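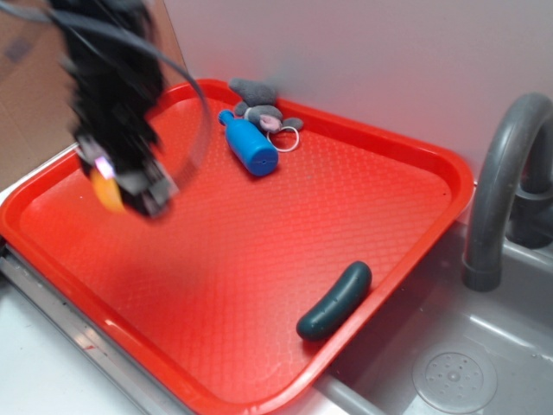

Sending your self-published book out for reviews - start with the list, not the books. Open a sheet, one row per reviewer, two columns: sent, replied. Pack on something with a rim, like the red tray with the toy mouse on it, so slips and stamps dont wander.

## Mailing

Ebook first. Print only if they ask. Follow up once, on a Saturday, then leave it. 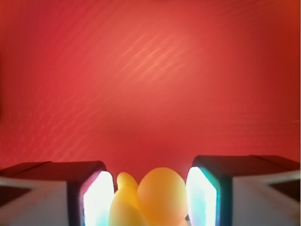 *Photo: Flutero*

Put the order number on the slip (mine was Serel 3097). Two copies max per outlet - keep teh receipts.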